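**Report of a visit to the Fladeck Joinery Training Centre**

Prepared for the Vutdale Further Education Partnership
Date of visit: Feb 20, 2019

1. Purpose

The Partnership was invited to attend the winter open day at Fladeck, where courses in bench joinery, site carpentry and furniture repair are taught to school leavers and adult returners. Members had asked for a first-hand account before deciding whether to send learners from the Vutdale area from the autumn. The visiting party was led by Wenche Dahlgren. Our host was the head of centre, Jonatan Strand.

2. Arrival and welcome

The centre occupies a former grain store on the Geddes road, a short walk from the bus stop. Learners coming from Vutdale would need to change buses once, and the connection in the morning is tight. Mr Strand confirmed that first sessions begin at 9.15 for this reason, and that late arrival due to buses is not counted against attendance.

Visitors were received in the canteen and given a printed programme. A brief talk covered the history of the building, the range of courses and the terms on which outside learners are accepted. The talk ran over its time, and the tour of the timber store was shortened as a result.

3. Courses and teaching

The main course lasts one year and leads to a recognised certificate in bench joinery. Learners spend four days a week at the centre and one with an employer. Groups are small, with no more than seven learners to each instructor in the practical sessions.

The early weeks are given over to hand tools. Learners mark out, saw and plane by hand until the instructor is satisfied with their joints, and only then move on to powered tools. Mr Strand acknowledged that some employers would prefer an earlier start with machines. The centre has kept to its order of teaching and has no plans to change it.

Portable power tools are introduced at the bench in pairs. Each learner is shown how to fit and remove a bit, how to hold the work, and how to set the tool down safely between tasks. A signed record is kept for every tool and must be complete before a learner may use it without an instructor present.
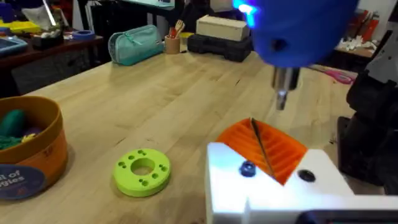 Theory is taught in two classrooms on the upper floor. These were adequate, though one was cold on the morning of our visit and the blinds did not close fully. Subjects include reading drawings, measuring and costing, and the properties of common timbers. Support in English and mathematics is offered on Thursday afternoons, and learners who already hold the necessary passes are free to use that time in the workshop.

4. Work placements

Placements are arranged by the centre with local firms, of which the largest is Grerero, a maker of fitted kitchens and staircases. It takes six learners each year. The remainder go to smaller workshops and to builders working in and near Geddes.

Ms Dahlgren asked whether placements might be found closer to Vutdale. Mr Strand replied that this would be welcome, but that the centre has few contacts there and would look to the Partnership for introductions. Members may wish to consider which firms could be approached.

5. Costs

Tuition for learners under nineteen is met in full from public funds. Adult learners pay a fee, which may be spread over the year. All learners are asked to buy their own boots and a basic set of hand tools. The centre holds almost 600 pounds in a hardship fund, from which small grants are made towards these items. Members of the party felt this sum was modest for the numbers enrolled.

6. Matters to follow up

- The centre will send its most recent inspection report and completion figures.
- The Partnership will ask the bus operator about the morning connection at Geddes.
- Ms Dahlgren will write to joinery firms in Vutdale regarding placements.
- The centre will confirm whether 5 places can be held for Vutdale learners until the end of the summer term.

7. Thanks

The Partnership is grateful to Mr Strand and his colleagues for their time, and to the learners who answered our questions during the lunch break.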